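Kitchen help wanted, Zimari Cafe, Durkley

Need 2 people for prep and counter. Start as soon as you can.

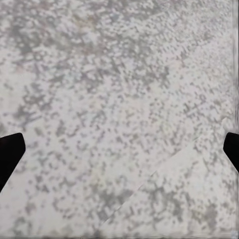
Rozália Sýkora
Kitchen manager, Zimari

Posted 07/08/2018

Early shift mostly. Soup, salads, sandwiches, then counter when lunch gets going. 4 days a week, Saturdays included, sorry. Pay is every other Friday. Meals free on shift.

Experience nice but I can train. More important that you show up on time and can stand being talked to before coffee. Knife skills a plus. Food handler card, or willing to get one in your first month.
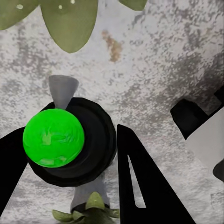 Also you need to be ok with lifting, flour and rice come in big bags and the storeroom is down a flight of stairs. Boris Šťastný does the ordering and will show you where everthing goes. Closing is wipe down, sweep, trash, lock up. No late nights, we're done by dinner.

Students fine. Part time through July fine too, just say so up front.

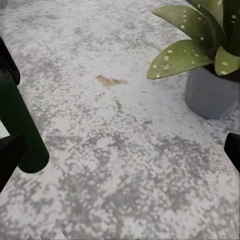 How to apply

Come by between lunch and closing, ask for me or Boris. 354 Chiu Street, side door, buzzer says Ola (old name, still works). Bring a resume if you have one, if not just write down your last job and a phone number. Trial shift is paid. No emails please I dont get to them.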